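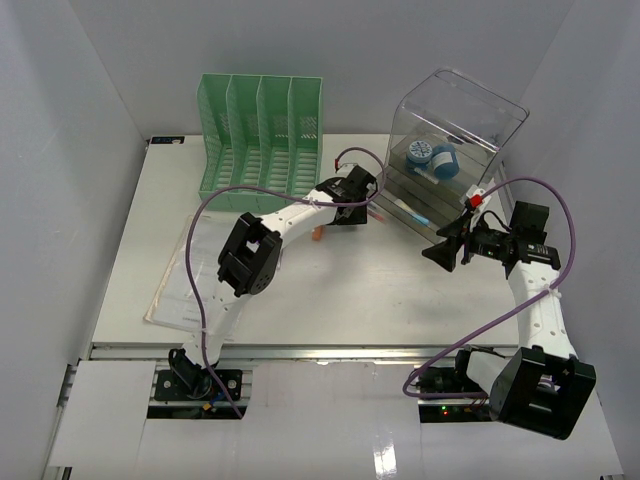 Desk-tidying task on the Piltard bench: file organizer at back left, clear bin at back right, one arm at each front corner.

Gronholm Piltard Two-Arm Teaching Bench

The Piltard is an enclosed workbench for recording manipulation tasks by demonstration. An operator drives both arms from a pair of hand-held leaders, and the bench logs joint positions, gripper opening and video on a common clock. Recorded episodes can be replayed on the same bench or exported for policy training.

Teaching modes

Remote: The operator sits at the Corrigan leader station and moves two scaled leader arms. The follower arms match them joint for joint. Trigger travel sets gripper opening. The station connects over a single network cable up to 30 m long.

By hand: Each follower arm can be released into gravity-compensated mode and guided at the wrist. Gripper state is set with a foot switch. Hand guiding suits short motions and waypoint correction. It is not recommended for tasks that need both grippers to move at once, as one person cannot guide two wrists and keep clear of the overhead view.

The two modes can be mixed within a task but not within an episode.

Work surface

White rectangular tabletop inside grey side and back walls. The arms are mounted in cutouts along the front edge, and both reach over the work surface. The desk-tidying layout uses a green plastic organizer with four upright compartments, a transparent bin with jars and slim items in it, and loose stationery on the table. Clear plastic and shiny sleeves are hard to judge on a monitor; operators should practise on these before recording.

Grippers

Parallel two-finger, black, with wedge-shaped tips. Tips are held by two screws and can be changed without recalibration if the replacement has the same length. Longer tips require a new tool offset in Narker.

Recording software

Narker 4 is supplied with the bench. Episodes are started and stopped from the leader station pedals. A failed attempt can be marked and kept, or discarded before it is written to disk. Default episode length is 300 seconds. Labels are applied per episode or per segment.

Before each session

Return both arms to the rest pose.
Check that the cables on each forearm have enough slack for full wrist rotation.
Confirm that both leaders are at rest before enabling the followers. The bench will not enable with a leader out of position.
Reset the objects to the start layout stored with the task.

Supplied with the bench

Two follower arms with grippers
Corrigan leader station with pedals
Foot switch for hand guiding
Narker 4 licence, one bench
Spare gripper tips, 3 pairs

Not supplied: task objects, workstation computer, monitor.

Service

Gripper tips and forearm cables are wear parts and can be ordered separately. Arm joints are exchanged as complete units. Quote the bench serial number and the Narker version when contacting Gronholm support.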